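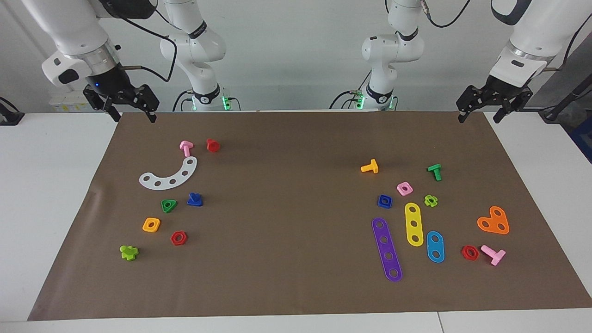 Brown mat down, nuts, bolts and plates in two clusters, left and right.

Amber Naylor
Feb 26, 2025

1/ Notes on sorting a mixed tub of plastic construction pieces. The tub came from a garage sale in Korkthorpe in January. Full count after washing: 1043 pieces, 61 of them unusable.

2/ Surface first. A smooth mat on a white table does two jobs. Pale parts show up against the brown, and nothing skates off when you sweep a pile sideways. Mine is the long Skisard one. It's hard to roll up again but it lies flat.

3/ I work in small clusters with a clear gap down the middle. One big heap is slower. You end up turning over the same pieces.

4/ Sort by shape, then by colour. A small red part in a red pile is very hard to find. A small red part among other small parts of mixed colours takes a second.

5/ Nine categories is my limit. Anything that doesn't fit goes in a tray labelled "other" and gets looked at once a month.

6/ Check the clutch on older pieces before they go in a drawer. Press two together, lift by the top one. If the bottom one drops, bin it. Splits along the side wall are the usual cause.

7/ Yasaman Fallahi asked what's left. 407 pieces still to go, mostly plates and wheels. The drawers are labelled. Wheels and axles get separate ones this time.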